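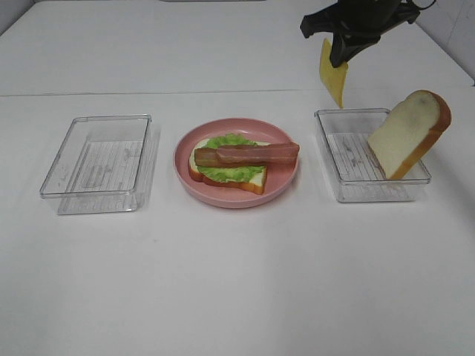
November 2, 2023
Sandwich task, teleop collection, Girnov cell

Continuing the set Brisa started in May under the old protocol. Target is 200 usable demonstrations. We had 116 at the end of the last session, counted after the rejects were pulled. The old ones stay in a separate folder until we know whether the change in leader arm calibration matters.

Layout as in the protocol sheet: plate in the middle, one clear tray on each side. Order of the stack is bread, lettuce, bacon, cheese, bread. The top slice goes in the right tray, leaning on the wall so that the crust stands above the rim. Lying flat it cannot be picked without scraping the tray floor, and the operator then spends most of the episode fighting the edge. Lorcan wants flat starts included eventually. I have left them out of this set and will do them as a separate batch with a different task label.

Leader/follower

Joint offset on the follower wrist was wrong on power-up again. Re-zeroed with the Quinlan jig, checked against the two table marks, fine after that. If you are first in, run the zero check before touching the leader. The symptom is easy to miss: the arm tracks well in the middle of the table and is off to one side by the time it reaches the trays.

Gripper force limit reduced one step from the Treltow default. At the default the cheese bows between the fingers and springs when released, and it lands rotated. At the lower limit it hangs on edge and stays there during the transfer, provided the operator does not jerk the leader upward after closing. Lower than this and it slips.

Notes on the cheese transfer

This is the slow segment. Most of the variation between operators is here. What I settled on:

Close on the slice near its upper edge, lift straight, stop. Wait until it quits swinging. Move left at constant height until the fingers are past the near rim of the plate. Then tip the wrist so the lower edge of the slice touches the bacon first, and lay it down toward the far side. Open slowly.

Brisa releases from higher and lets it drop. Her episodes are shorter, but the slice ends up overhanging the bread in more of them. Both styles are in the data at the moment. I don't know yet whether mixing them hurts. The policy trained on the May set hesitated over the plate with the cheese held, which would fit with two release heights in the demos, but that set had sync problems too, so I would not lean on it.

Bacon: the protocol says strips side by side. In practice they overlap, and one usually sticks out past the bread. I am accepting overlap, and accepting an end over the plate rim as long as the strip does not slide when the cheese goes on. Protocol sheet should be edited to match. Brisa has the file.

Hand guiding

Tried kinesthetic teaching for the final bread placement, gravity compensation on, one hand on the forearm and one at the wrist. Path is smoother than teleop. Hand and sleeve are in the camera view for the whole episode, so the images are no use for training as they stand. Could replay the joint trajectory with nobody at the table and record that — open loop replay should be good enough if the bread starts in the same pose. Lorcan thinks a printed locating wedge in the tray would do it. Not started.

Rejects

Same criteria as before: dropped item, operator pause longer than the limit, any contact between gripper and plate that moves the plate. Added one: tray shifted during the pick. The trays are light and the ribbed underside does not grip the table. Thin double-sided tape under each fixes it, but leaves residue. Alcohol wipe afterward.

Logger

Prikov logger dropped the gripper channel once when the episode was stopped and restarted quickly. Workaround is to wait for the write indicator to go out before arming the next one. Reported to Lorcan.

To do
— flat-start label in the config
— agree on one release height with Brisa
— edit bacon line in protocol
— replay test for bread placement
— more tape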